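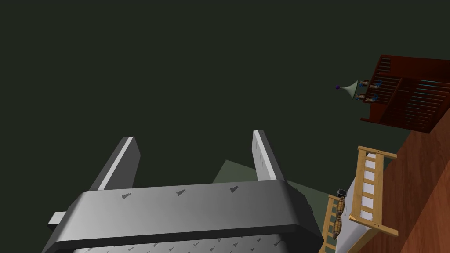
Computer rendering of a gray gripper with two flat fingers.

FOR IMMEDIATE RELEASE

Storport Map Library Reopens With the Full Antoniadis Collection on View for the First Time

STORPORT — The Storport Map Library will open its doors again in April, and it's bringing out something the town has waited a long time to see. The Antoniadis Collection, a gathering of 4000 maps, sea charts, street plans and hand-drawn sketches of the coast, is now fully cataloged and ready for visitors. Anyone can come in, pick a drawer and start looking. No appointment, no library card, no fee!

The collection was built over two generations by the Antoniadis family, who ran a chart shop on the Storport waterfront and had a habit of keeping whatever customers left behind. Ship captains traded in old charts for new ones. Farmers brought in boundary drawings to be copied and forgot to pick them up. The shop kept all of it, flat and dry, in drawers built for the purpose, and when it closed the whole lot came to the library along with the drawers (which are beautiful, and still in use).

The oldest piece is a harbor chart from 1809, drawn in brown ink and corrected at least twice by a second hand in black. It shows the harbor mouth before the breakwater was built, with a sandbar that anyone who sails here today will be very surprised to see. The chart will hang just inside the front door, at a height that works for kids and for visitors using wheelchairs.

The opening exhibition, "The Way to the Water," puts 419 items on the walls and in the cases of the main reading room. It starts with the harbor and moves inland, street by street, so that people who grew up in Storport can find their own block and watch it change. The Mill Street wall is already a staff favorite. In one plan it's a rope yard, in the next it's a row of stables, and by the third there's a school with a note in the margin complaining about the drains.

A separate case is set aside for mistakes. It holds a road map with two towns swapped, a tide table printed upside down, and a tourist map of the bay on which the artist left out the bay's largest island to make room for a picture of a lobster. We love this case more than we can say.

Cataloging was done in partnership with Nonditz, a paper conservation studio that spent two winters cleaning, flattening and mending. Many of the maps arrived rolled so tightly that they had to rest in a humidity chamber before they could be opened. Nonditz also made new folders for every item and wrote a plain guide to caring for old maps at home, which visitors can take with them. It covers the big questions — tape (please don't), sunny walls, damp basements — in two pages.

Funding for the new reading room came from the Idanance Fund, which supports small libraries along the coast. The room has wide tables, good lamps and magnifiers at every seat. The old front windows have been fitted with shades to protect the paper, and the creaky floor by the atlas shelves has been left exactly as it was.

School groups can book a morning session starting in May. Students will work with copies of the old street plans, then walk the same streets and mark what they find. An evening series on reading sea charts begins the same month, with 100 seats for each talk. Seats are free and can be reserved at the front desk or by phone.

The library is also asking residents to look through their own closets and attics. If you have an old map of Storport or the nearby coast, bring it by the desk and staff will scan it while you wait. You keep the original, and a copy joins the collection under your family's name or with no name at all, whichever you like. Coffee-stained maps are welcome. So are maps drawn on napkins, if they get you somewhere.

Doors open at 10 a.m. on opening day, with cider and rolls in the courtyard until noon. The exhibition runs through October. Parking is available behind the building, and the harbor bus stops across the street.

About the Storport Map Library
The Storport Map Library collects and shares maps, charts and plans of Storport and its coast. It is open to everyone.

Media contact: Press Desk, Storport Map Library. Scans of selected maps are available to reporters on request.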